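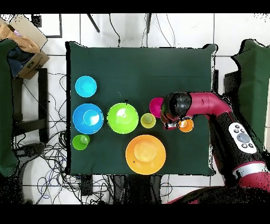 Re: [arm-teaching] Hand guiding vs. remote for the cup and bowl sorting

On the list last night, from the Skatari group:

> We now have 343 demos of the nesting task, all done by remote control. We
> tried hand guiding first and gave up on it. The person's arms and sleeves
> end up in half the views, and the policy learns to wait for an elbow. With
> remote the view at training time is the view at run time. Our feeling is
> that hand guiding is finished for this kind of work and the list should
> stop recommending it to newcomers. Plan is to go to 2574 demos by October
> and then freeze the set.

I don't buy the last part, and I'm not sure about the first part either.

The elbow problem is real. We had it at Indonside too. But we got around it by guiding the arm once, saving the joint path, and then playing it back with the person standing well out of the way. You record the cameras on the playback only. It costs you a second pass per demo and a reset of the table in between, and yes, the reset has to be good or the cups are a finger's width off from where the path expects them. We put tape marks on the cloth. It's dull work but it goes quickly once two people have the hang of it.

What I'd like to see before anyone tells newcomers to buy a remote rig is a count of the bad demos. Everyone posts the number they kept. When I drove the Poltier setup for an afternoon, I could not feel the rim of a bowl at all. I pushed down, the bowl skated, I backed off and went in again. Every one of those little second tries went into the data as if it were part of the task. Then people wonder why the arm dithers above a cup for 30 seconds at run time. It was taught to dither.

With my hand on the wrist I feel the rim. I don't hunt for it. My guided paths for a small cup going into a bowl are shorter and there's far less back and forth in them. Is that worth a second pass? For nesting I think it is. For picking up a cup in the open and putting it down somewhere else, probably remote is fine and I'd stop arguing.

Also, about this:

> Colors are varied so the policy will generalize to any tableware.

Will it? Bright plastic on a plain dark cloth is about as kind a test as you can set up. I use the same sort of thing myself, so I'm not throwing stones, but I wouldn't write "any tableware" on the strength of it. Try a clear glass. Try a white bowl on a white table. Going from 343 to 2574 of the same pieces on the same cloth gets you a policy that is very sure of itself on that cloth.

My suggestion, for what it's worth: hold at 343, do a small guided set with playback on the same pieces, and run both policies on layouts neither has seen. Have someone who didn't collect either set lay out the table. If remote wins I'll say so here and change the newcomer page myself.

One question for whoever keeps the Tjoa logs – do they mark where the operator paused, or only start and stop? If the pauses are in there we could trim them and settle part of this without collecting anything new.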